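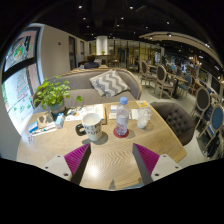

Figure 2. Mug on a wooden table.

One reader of our draft objected that a community group seeking new premises is mostly seeking a cheaper landlord, and we have kept the objection because the survey rather supports it. Of the 261 groups that answered in October, most put rent first and "community spirit" well below parking. Bridwood, which had raised 1,588 pounds towards a hall, spent two meetings on what to call it. Stallar settled the name early and is still looking for the hall. We treat both as cases of relocation in progress, a generous category.

Home | Issues | Authors | Contact
Reading time: 2 minutes
Contact the editors | © Jundisine | Back to top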